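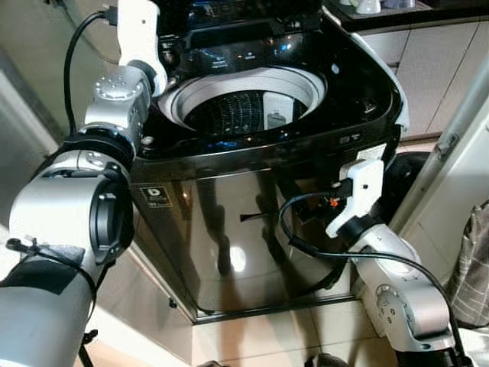 Both arms on the washer, white brackets on. Left one up by the lid, right one on the front corner.

Feb 17, 2018

Long day, sore knees, but I'm in a very good mood so I'm writing this up before I forget the bits that matter.

We finally got to the washing machine! I've been nagging Revathi for it ever since October, when we did the cupboard doors and everyone decided the plain brackets were "good enough". Cupboard doors are easy. A black shiny top-loader with a lid at the back is a proper pig of a thing, and I wanted to see how the white brackets got on with it compared with the Hundlow fingers (the soft ones Madhu loves and I don't).

Started with the brackets. The left arm has the longer job, reaching right up to the back corner for the lid, and the right one just leans on the front edge of the top so there's something steady to work from. I wasn't sure about the leaning. Adeel was dead against it and said we'd scratch the deck, and we've had a mild argument going about it for days. We put a limit of 4 on the push setting to keep him happy and I checked the edge with a torch after every few goes. No marks. He checked too, obviously.

What I like about the bracket is that it's flat and stiff and it gets under a lid lip without any fuss. What I don't like is that it's got no give whatsoever, so if the arm is a touch too low it shoves the whole lid sideways and you hear the hinge complain. That happened twice before lunch and I jumped both times.

Then we swapped to the Hundlows. Lovely and gentle, grippy, and completely hopeless on gloss. They squeaked their way along the lid like trainers on a gym floor. Soon-im was in stitches. Madhu says they want cleaning with something better than a damp cloth and he may be right, so I've promised him a rematch before I say anything rude in the report.

The cameras were the real headache. The head camera gets every light in the room back off that front panel, and the arms as well, and the depth picture had holes in it you could drive a bus through. Shagufta turned the exposure down to 2,000 and it came good on the lid but went muddy inside the drum. We've left it there for now. I'd like to try the old Abbasi camera, it's slow but it never seemed to mind shiny stuff.

Also the right cable. It swings out in a great big loop across the front of the machine and I kept picturing it catching on something. Must get some clips. Left one's strapped lower down and behaved itself.

Tomorrow: clips, clean fingers for Madhu, Hundlows again, then the brackets with a bit of rubber stuck on if Revathi can find any. She thinks there's a sheet of it left over at Nirkside.

Beans on toast for tea, and I'm off to bed.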